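4. Putting Cups on the Belt

Your belt is cleaned and level, so now comes the fun part! Watching a cup travel a full curve never gets old, and a few minutes of care here will keep things gliding along nicely.

1. Wipe the green surface with a dry, lint-free cloth. It should be shiny enough to show the ceiling lights. Dull patches usually mean leftover cleaner (go over them again).

2. Turn the speed dial to 3. You can go faster later, once you've got a feel for how your cups behave on the bend.

3. Set one cup upright on the belt, open end up and empty. Start with a plain, straight-sided one, like the lavender cup in the Evis set.

4. Let it go all the way around once before adding a second. If it wobbles near the chrome rollers, stop the belt and check for crumbs or grit between the rods.

5. Add the rest one at a time, leaving a good hand's width between them.

CAUTION: Keep sleeves, hair and jewelry away from the rollers while the belt is moving. Always press Stop before reaching across them.

NOTE: Cups with a wet base will stick and then slide. Dry them first, rim and bottom both.

Once you have a full loop running smoothly, try mixing colors. Pale cups look wonderful against the green! Section 5 covers changing direction and setting the timer.

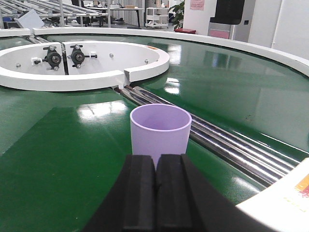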